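Section 4. Setting Up Student Plans and Service Minutes

Applies to Jellora Classroom, release 51. Last revised August 2, 2018.

4.1 Before you start

This section covers entering individual student plans, attaching accommodations, scheduling service minutes, and recording progress checks. It is written for intervention specialists, resource room teachers, and building coordinators. District administrators should complete Section 2 (Rosters and Roles) first. Without a synced roster, the Plans tab stays gray.

You need the following:

- A Jellora account with the Plan Editor or Plan Owner role
- The signed copy of each student's current plan
- The building bell schedule, loaded by your administrator
- Pop-up windows allowed for the Jellora address

Caution: Do not use student names as file names for uploads. File names are visible in the building activity log, and every staff member with the Viewer role can read that log.

4.2 Create a plan record

1. Sign in and select Caseload from the left menu.
2. Select the student. If the student is not listed, see 4.8.
3. Select Plans, then New Plan.
4. Choose the plan type. The type cannot be changed after the record is saved.
5. Enter the start date and the annual review date. The review date must fall no more than one calendar year after the start date.
6. Enter the eligibility area or areas. For a cross-categorical caseload, mark one area as primary. Reports sort by the primary area only.
7. Select Save Draft.

Note: A draft is visible only to its author and to Plan Owners in the same building. General education teachers see nothing until the plan is published.

Drafts left untouched for 25 school days are moved to the Inactive folder. They can be restored at any time from Caseload, Inactive, Restore.

4.3 Enter goals

Each goal is a separate entry. Do not paste several goals into one box. The progress graph is drawn per entry, and combined goals produce a single line.

1. Open the draft and select Goals, then Add Goal.
2. Choose a domain: Reading, Written Expression, Math, Communication, Social-Emotional, Behavior, Motor, or Daily Living.
3. Type the goal statement as it appears on the signed plan. The limit is 1,008 characters, including spaces.
4. Choose a measure. The options are Percent Correct, Count per Session, Duration, Rubric Level, and Prompt Level.
5. Enter the baseline value and the target value.
6. Under Check Schedule, choose how often data will be collected.
7. Select Add.

If the baseline and the target are the same value, Jellora shows warning 305 and will not save the goal. Maintenance goals should use the Rubric Level measure with the Maintain box checked.

Note: For Prompt Level goals, lower numbers mean more independence. The graph is drawn with the vertical axis reversed, so that a rising line still shows improvement. Tell families this before sharing a printed graph.

4.4 Attach accommodations

Accommodations come from the building list or are typed by hand. List items are preferred. They carry the codes needed for the Durkia testing export, and typed items do not.

1. Select Accommodations, then Add from List.
2. Filter by setting: Classroom, Assessment, or Both.
3. Check each item that applies.
4. For items marked with a clock icon, enter the amount of extra time.
5. Select Attach.

To type an accommodation by hand, select Add Other. The text appears on the classroom summary but is left out of the testing export. If a typed accommodation must be available during state or district testing, ask the district testing coordinator to add it to the building list, then attach it again from there and delete the typed entry.

Caution: Setting an item to Assessment removes it from the classroom summary. A student who needs the same support during daily lessons must have the item set to Both.

4.5 Schedule service minutes

Service minutes are entered as a weekly requirement and then placed on the calendar. Jellora compares the two and shows any shortage in orange.

1. Select Services, then Add Service.
2. Choose the service and the provider.
3. Enter the minutes per week exactly as written on the plan. For a monthly requirement, change the period to Month before typing the number.
4. Choose the location: General Education, Resource Room, Therapy Room, or Other.
5. Choose Individual or Group.
6. Select Save, then Place on Calendar.
7. Drag the block to an open period. Blocks snap to the bell schedule.

Blocks placed over lunch or recess are outlined in red. They can be saved, but a Plan Owner must approve them.

Small groups. To schedule several students together, place the first student's block, open it, and select Build Group. Only students with the same service, provider, and location can be added. Each student's minutes are credited in full. A student who is absent is marked from the session screen, and the missed minutes move to the Make-Up list.

Push-in services. Choose General Education as the location and enter the classroom teacher in the Host field. The host receives a calendar notice when the block is published, moved, or deleted. Leaving the Host field blank does not stop the block from saving, and no notice is sent.

4.6 Record progress checks

Progress checks can be entered from a computer or a tablet. Phones show graphs but do not accept data.

1. Select Today from the left menu.
2. Select the session.
3. Tap a student's name to open the active goals.
4. Enter the result. For Count and Duration measures, use the on-screen counter or timer.
5. Add a note if needed. Notes do not print on family reports unless the Share box is checked.
6. Select Done.
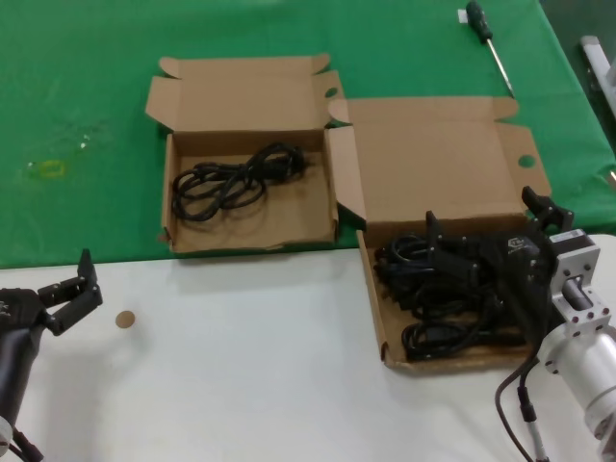 Results may be corrected until midnight on the day of entry. After that, a correction requires a reason, and both the old and the new values stay in the record.

When a tablet loses its connection, results are held on the device and a gray arrow appears beside the student's name. The arrow clears after the next successful sync. Do not sign out while any gray arrow is showing. Signing out erases held results, and Cimorex support cannot recover them.

Note: On shared tablets, turn on Lock After Session under Settings, Device. The next user must then enter a passcode before student data is shown.

4.7 Publish and share

1. Open the draft and select Review. Missing items are listed at the top of the page.
2. Correct each missing item, then select Review again.
3. Select Publish.
4. Choose who receives the classroom summary.
5. Select Send.

The classroom summary contains accommodations, the service schedule, and the goal domains. It does not contain eligibility areas, evaluation results, or full goal statements. Teachers confirm receipt by selecting I Have Read This. The Plan Owner can see unconfirmed summaries under Reports, Receipts.

Amendments. To change a published plan, select Amend. Do not create a second plan for the same student and dates. Two active plans of the same type will double the required minutes on the building report. Amendments made in April or later carry over to the next school year only if the Carry Over box is checked.

4.8 Common problems

The student is not on my caseload.
Check that the student is enrolled in your building. Enrollment changes reach Jellora overnight. If the student is still missing the next day, ask your administrator to run Sync Roster for that student.

The Publish button does not respond.
A second person has the draft open. The name of that person is shown in the upper right corner. The lock clears when the draft is closed in the other window.

Service minutes show orange although every block is placed.
Check the period. A monthly requirement entered with the period set to Week is the usual cause. Open the service, change the period, and save.

The graph is blank.
At least two progress checks are required before a line is drawn. A single check is shown only in the table below the graph.

Accommodations are missing from the Durkia export.
See 4.4. Typed accommodations are not exported. Also confirm that the item's setting is Assessment or Both.

The Granström reading scores do not appear under Reading goals.
Score import is switched on by building. Ask your administrator to check Settings, Imports. Once it is on, imported scores are listed below the goal and are not added to the progress graph.

Continue to Section 5, Family Reports and Printing.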